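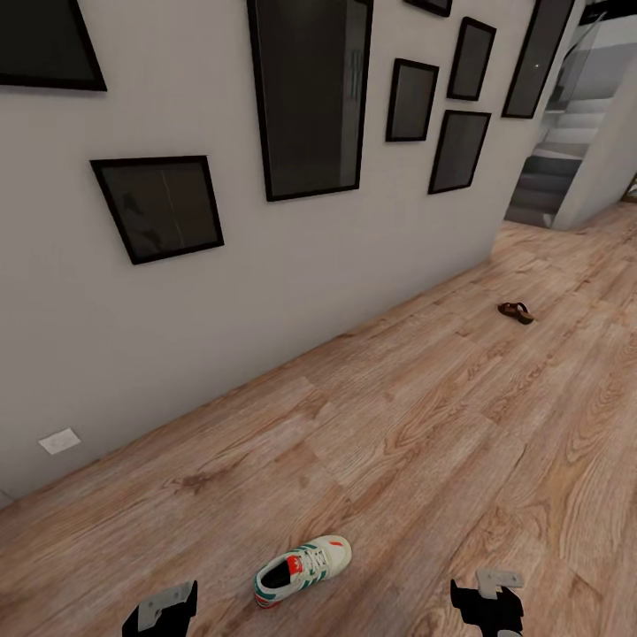 The Shoe Problem
Robots can weld a car and win at chess. Can one of them please clear the hallway?

Every home has a stretch of floor where shoes go to be stepped over. Ours is by the back door. It holds two adults' worth of footwear, plus one boot that has been single since October, and it takes me less than a minute to clear, which I do with one hand while looking for my keys.

I mention this because I have spent much of the past season asking people who build household robots when I can stop. The answers ranged from "soon" to a long breath through the nose.

The companies are certainly trying. Kimach, which made its name in warehouse equipment, now has a small team devoted to tidying. Cutilell began with a machine that folded towels (beautifully, at the speed of a glacier) and has moved on to floors. Both rehearse their machines in simulated houses before letting them near a real one. A simulated house is cheap, never needs repainting, and can be put back into a mess at the press of a button, a feature my own house has always offered for free.

In these houses a robot with two grippers might roll down a hall lined with framed pictures and come upon a white sneaker lying on its side, with a brown sandal farther along the boards. You or I would have both of them in hand before finishing the thought. The robot has decisions to make.

Where does one grab a sneaker? The heel is stiff, the tongue is floppy, and the laces are a trap. Pinch the collar and the shoe swings. Pinch the toe and it may squirt away across the floor like soap. A shoe on its side is a different puzzle from a shoe on its sole, and a sandal is another puzzle altogether, being mostly flat, with a strap that can be an excellent handle or a way to fling the thing into a wall. Then there is the matter of what's behind it. An arm that reaches too eagerly along a picture-hung hallway is a redecorating service.

At Kimach I was shown the results of a recent round of practice: 500 simulated hallways, each with a different scatter of shoes. The robot cleared 69 percent of them without help. I said that sounded pretty good. The engineer beside me asked whether I would keep a dishwasher that washed 69 percent of the dishes, and I admitted I had once rented an apartment with one.

Failures were more fun to watch. In one, the machine picked up a loafer, carried it with great ceremony to the rack, and set it down an inch to the left of the rack. In another it moved the same slipper back and forth, apparently dissatisfied with both locations. I felt I was watching a relative.

Real floors are worse. Cutilell lent its prototype to a test apartment in Pomare, where it was asked to put away six pairs of shoes. It took 17 minutes and matched four of the pairs. The remaining shoes were placed side by side anyway, a sneaker next to a clog, with what I can only call confidence. Wet soles bothered it, and so did a doormat that curled at one corner. A shoelace caught in one gripper ended the first attempt before it had properly begun.

Shop floors have had it easier, mostly by cheating. At the Sediso shoe plant, machines pick up sneakers all day long and hardly ever drop one. But those sneakers arrive upright, evenly spaced, under the same lights, and none of them has been kicked off by a teenager heading for the refrigerator. When a carton arrives crushed, the line stops and a person in a blue vest walks over and fixes it by hand. The vest costs less than the robot's wrist.

The people in the business know all this, and they are more modest in private than their videos suggest. What they point to is the slope of the line. Two years ago, I was told, Kimach's system couldn't tell a black shoe from a shadow. Now it can, most of the time, and it has stopped trying to pick up the shadows.

I asked for a date anyway. Cutilell's people talked about a machine that works at night while the household is asleep, when it doesn't matter how long the job takes. I like this idea very much, up to the point where I picture going downstairs for a glass of water at 3 a.m. and meeting it in the dark, holding my boot.

Meanwhile the pile by the back door has grown a pair of rain boots and somebody's cleats. I moved them this morning. They were back by lunch.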